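Mahnbescheid nach Werkvertrag: Widerspruch nur wegen eines Teils möglich?

eingestellt von Virinik, Forum Zivilrecht und Prozess, 10. Juni 2024

Hallo zusammen,

ich habe gestern einen gelben Umschlag vom Mahngericht im Briefkasten gehabt. Antragstellerin ist die Firma Kollari, die im November bei mir im Haus zwei Türen versetzt und den Flur gespachtelt hat. Der Vertrag war mündlich, es gibt nur ein kurzes Angebot per Mail und danach die Rechnung. Den größten Teil habe ich gleich bezahlt. Offen ist eine Position über 153 Euro für "zusätzliche Anfahrt", die im Angebot nicht steht und über die auch nicht gesprochen wurde. Dazu kommt eine Restzahlung von 87 Euro, die ich einbehalten habe, weil eine der Türen bis heute schleift. Das habe ich der Firma zweimal geschrieben, zuletzt mit Frist. Eine Antwort kam nicht, dafür jetzt der Mahnbescheid. Aufgeführt sind außerdem Mahnkosten, Inkassokosten und natürlich die Gerichtskosten.

Meine Fragen: Muss ich dem Ganzen widersprechen oder geht das auch nur für die Anfahrt? Und muss ich den Widerspruch begründen? Auf dem Formular ist dafür kein Platz. Eine Rechtsschutzversicherung habe ich, aber mit Selbstbeteiligung, das lohnt sich bei dem Betrag kaum.

Die Tür würde ich am liebsten noch gerichtet bekommen. Wenn das erledigt ist, zahle ich die 87 Euro sofort.

Danke im Voraus
Virinik

Ekinci

Ein Teilwiderspruch ist möglich. Auf dem Vordruck, der dem Mahnbescheid beiliegt, kann man ankreuzen, ob man dem Anspruch insgesamt oder nur einem Teil widerspricht. Beim Teilwiderspruch muss eindeutig sein, welcher Teil gemeint ist, also Hauptforderung, Zinsen, Nebenforderungen oder Kosten und jeweils mit Betrag. Wenn das unklar bleibt, fragt das Gericht nach, und das kostet Zeit.

Eine Begründung ist nicht nötig. Das Mahngericht prüft nicht, ob die Forderung besteht, es schaut nur auf die Formalien. Begründet wird erst, wenn die Sache an das Streitgericht abgegeben wird. Das passiert auf Antrag einer Seite und in der Regel erst, wenn die weiteren Gerichtskosten eingezahlt sind. Dann muss die Gegenseite ihren Anspruch darlegen, und Sie bekommen Gelegenheit zur Erwiderung.

Zur Frist: zwei Wochen ab Zustellung. Das Datum der Zustellung steht auf dem gelben Umschlag, den also aufheben. Der Widerspruch ist auch danach noch möglich, solange kein Vollstreckungsbescheid verfügt ist, darauf sollte man sich aber nicht verlassen. Kommt doch ein Vollstreckungsbescheid, bleibt der Einspruch, wieder mit zwei Wochen Frist. Aus dem Bescheid kann dann allerdings schon vollstreckt werden.

In der Sache würde ich die beiden Positionen getrennt betrachten. Eine Anfahrt, die weder im Angebot steht noch vereinbart wurde, muss die Firma begründen können. Bei der schleifenden Tür haben Sie nach § 641 Abs. 3 BGB ein Zurückbehaltungsrecht, in der Regel bis zum Doppelten der Kosten, die für die Beseitigung des Mangels nötig sind. Das gilt auch nach der Abnahme. Wer den Mangel bei der Abnahme schon kannte und sich nichts vorbehalten hat, kann damit aber Schwierigkeiten bekommen. Haben Sie damals etwas unterschrieben?

Ich würde hier insgesamt widersprechen. Bei einem Teilwiderspruch kann über den Rest ein Vollstreckungsbescheid ergehen, und den wollen Sie ja gerade nicht, solange die Tür nicht in Ordnung ist. Die Inkassokosten hängen außerdem daran, ob Sie überhaupt in Verzug waren.

Illey

Einfach alles ankreuzen und per Einschreiben weg damit. War bei mir auch so, 67 Euro wegen einer Reparatur, nach dem Widerspruch habe ich nie wieder etwas gehört. Bei so kleinen Summen klagt doch keiner.

Virinik

Danke euch beiden. Unterschrieben habe ich nichts, es gab auch keinen Termin zur Abnahme. Der Monteur hat zusammengeräumt und ist gefahren. Dass die Tür schleift, habe ich am selben Abend gemerkt und am nächsten Tag per Mail gemeldet. Die Mail habe ich noch.

Ich werde dann insgesamt widersprechen und der Firma parallel noch einmal schreiben, dass ich nach der Nachbesserung zahle. Den Umschlag lege ich zu den Unterlagen.

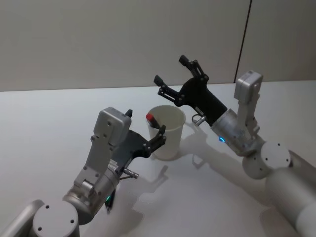 Ekinci: Das Schreiben an die Firma bitte so formulieren, dass die 153 Euro ausdrücklich bestritten bleiben. Und beim Widerspruch auf den Eingang bei Gericht achten - das Datum der Absendung reicht für die Frist nicht.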